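Chapter 4
Narrow-Gauge Lines of the River Country

The first three chapters dealt with main lines, built to a standard width and meant to carry heavy trains over long distances. This chapter turns to the small railways that fed them. They were built cheaply, often in a hurry, and most were expected to last only as long as the timber or peat they were laid to carry. A few are still running. The one we will follow through the chapter is the Darkamska line, which starts at the river landing of Fudari and ends in the forest village it is named after.

Read this opening section before you look at the route tables in 4.3. The terms defined here are used in the rest of the chapter without further explanation.

4.1 Why build narrow?

The gauge of a railway is the distance between the inside faces of the two rails. A narrow-gauge line is one with a gauge smaller than the standard in its region. The choice of gauge affects almost everything else about the line. Narrow track can follow tighter curves, so the builders can go around a hill instead of cutting through it. The rails are lighter and the ties are shorter. Bridges can be lighter too, and in forest country they were usually made of whatever was growing nearby.

The price is paid later. Small cars hold less, and they must travel slowly. At the place where a narrow line meets a main line, everything has to be unloaded and loaded again. This is called transshipment, or break of gauge, and on many small lines it cost more in wages than the rest of the trip. At Fudari the two tracks were set at different heights, so that sawn timber could be slid down from one car to the other. The raised track can still be seen from the road, though the ramp is gone.

The Darkamska line had two advantages over its neighbors. The ground along the first half of the route is firm sand, which drains well. The second half crosses marsh, but the marsh freezes in January, and the heaviest loads were held back for the winter months. Summer traffic was light: passengers, mail, flour, and berries in season.

4.2 Crossing the wetlands

Track on soft ground needs something to spread the weight. The builders used three methods, and examples of all three can be found on this line.

The first was the brush mat. Bundles of cut branches were laid across the route in layers, covered with sand, and left to settle. More sand was added as the mat sank. Sections built in this way were quick to make but never stayed level, and trains over them were held to a walking pace.

The second was the log raft, in which whole trunks were laid side by side under the ties. Logs that stay fully under water rot very slowly, and the original logs are still in place on several stretches. Logs near the surface did not do so well. Where the water level rises and falls through the year, the wood is soaked and dried over and over, and it fails within a few years.

The third was the trestle. A trestle is a low bridge made of many short spans, each resting on a row of driven posts. The Hettiarachchi trestle, named after the engineer who surveyed the upper section, has 100 spans and is the longest on the line. It has no railings. The deck is open between the ties, and until the footpath was added people from the village crossed it by stepping from one tie to the next.

Students often ask why the trestle was not replaced by an earth bank. A bank across a marsh acts as a dam. The survey report warned that water would back up on the east side every spring and flood the hay meadows, and the meadows were the main income of the village. A trestle lets the water through.

Wegener's notebook

Much of what we know about daily work on the line comes from a notebook kept by Ludger Wegener, who was track foreman on the upper section for 11 years. He wrote down the water level, the posts replaced, and the name of every train that was late. His entries are short. One reads in full: "Fog. Post 2 soft again. Waited for the mail." Another complains for half a page about the quality of the spikes supplied by the Jonent works – he had them sent back, and the same box was delivered to him again a month later.

The notebook is useful for what it says about repair. Wegener did not wait for a post to break. He struck each one with a hammer and listened, and marked the dull ones with chalk. By his own totals he replaced 526 posts in his time as foreman. A table made from his entries is given in 4.4, where we use it to work out how long a post could be expected to last.
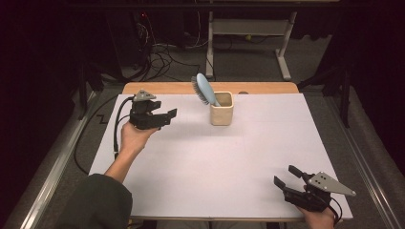 4.3 The route from Fudari to Darkamska

The line is best described in the direction of the empty trains, from the river upward. Distances on the old plans are measured from the landing and not from the station, and the two do not agree. In this book all distances are taken from the station.

Leaving Fudari, the track runs beside the road as far as the sawmill siding, then turns north into pine forest. The first grade is short but steep. Loaded trains came down it with a brakeman on every other car. Beyond the summit there is a passing loop, a small shelter, and a well that was used to fill the locomotives. The well water was hard and left scale in the boilers, so crews preferred to fill up at the river when they could.

After the loop the forest thins out and the marsh begins. The ties here are closer together than on the lower section, and you can feel the difference from inside the passenger car – the ride becomes softer and slower. The Hettiarachchi trestle comes next, followed by a long straight stretch on log raft. The village station stands at the end of it, on the first dry ground.

Before going on to the tables, make sure you can explain these terms in your own words: gauge, transshipment, brush mat, log raft, trestle, span.

Comments (4)

marshwalker
The footpath on the trestle is closed at the village end in spring, at least it was when I went. Worth adding for anyone planning a class trip.

T. from the lower section
My grandfather always called it the Hundred, never the Hettiarachchi. Same bridge.

railstudent
Is the table in 4.4 by year or by post number? My copy is missing that page.

marshwalker
By year. The post numbers are in the appendix.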